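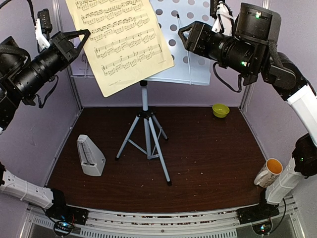
Re: stands, pencils, parts for the summer reading session

Jouko, all,

Quick one before I have to run. Answers in order, more or less, then your message is at the bottom for anyone who missed it.

Stands first. The perforated ones, white desk with the rows of round holes, on the silver and black tripod. I'm for them. The one up on the table has a sheet of music and a pencil on it and it's the size of thing I mean, small enough to stand on a tabletop with the feet splayed. For those of us who sit that's plenty. For the violas who like to stand, no, they should bring their own full-height ones. Sorry violas.

Please do NOT let your sheet hang off at an angle like the one on there. Cream paper, six staves, corner pointing at the floor. Looks fine until the door opens. Square it up, bottom edge on the ledge, and if you have a second page behind then tuck it straight behind so you can get at it for the turn. Last June we lost the whole of the slow movement under the radiator and Brijesh had to count rests for 100 bars on faith.

Clips. Jouko asked whether to order. Yes, but not the big spring ones, they tear the cheap paper. The flat ones from Trosico are OK. Two per stand. If you've got clothespins at home those work too and I don't care what color they are.

Pencils. Soft, please, and thin enough to stand up against the side of the desk without rolling off. No pens. NO PENS. The parts are on loan from the Chaudhary library and they go back clean, I signed for them. Light marks only, bowings and breaths, and erase your own before you hand in. Iveta has a box of erasers.

Parts. I've got the second violins and cellos sorted. Firsts are missing page 5, I think it's in the folder Tiina took home. Tiina can you look? Winds are all there except second clarinet, which I'm copying onto the cream stock tonight because the white glares under those lights. If anyone else wants cream copies say so now, there are 30 sheets left and then that's it.

The tiny print along the bottom of the page is too small for me to read at stand distance, and I know I'm not alone. If you need an enlarged part tell me directly, don't wait till the first downbeat. Enlarged ones are wider so they'll overhang the desk a bit. Put a piece of stiff card behind, back of a cereal box does it.

Tightening the stands. Everybody does this wrong. Open the legs all the way first so the brace pulls flat, then set the height at the pole, then tilt the desk last. If you tilt it first it slumps as soon as there's a heavy book on it. Finger tight is enough. One of the old Millitz stands got cranked so hard the collar cracked and it's now a very ugly plant support in my yard.

On the tables: felt pads under the feet if you're using a tabletop, please. The dark wood shows every scratch. Sarla has a roll of felt, cut your own circles, scissors are in the drawer with the rosin.

Carrying home. Desk comes off, legs fold in, all goes in the Zavow bags. The bag zips are stiff so start from the corner. Label your bag, name AND section, last time I had three that said "music".

What I still need from people:

Who is bringing their own stand, yes or no
Whether you want an enlarged part
Any missing pages, by number
Whoever has the blue folder of encores, please just say, no questions asked

Order for the clips goes in tonight so reply before supper if you can. After that it's clothespins.

One more, nearly forgot. Page turns in the third movement are awful in the printed set. Inside player turns, outside player keeps going, as usual. If you're on your own stand, photocopy the right hand page and lay it on top, loose, so you can slide it off with your bow hand. Practise that at home a few times, it's noisier than you'd think. I'll bring my copy so you can see where I split it.

OK got to go, bus.

Sarla sends her best, she's reading over my shoulder and says I've spelled rosin wrong every other year so enjoy teh correct one.

Iveta Z.

On July 29, 2022, Jouko Aaltonen wrote:

> Hi everyone,
>
> Going through the cupboard before the reading session. We have
> a mixed bunch of stands and I'd like to settle on one kind so
> the rows look less like a yard sale. Do people like the ones
> with the holes in the desk? They're light, but I worry about
> thin sheets flopping over.
>
> Also: do I order clips, and how many each? And are we allowed
> to write in the borrowed parts? Brijesh says yes, Tiina says
> no, I have already sharpened the pencils.
>
> If somebody knows the right way to set up the tripods please
> explain it to the list. Mine sinks slowly through the first
> movement and by the trio I'm playing to my knees.
>
> Thanks,
> Jouko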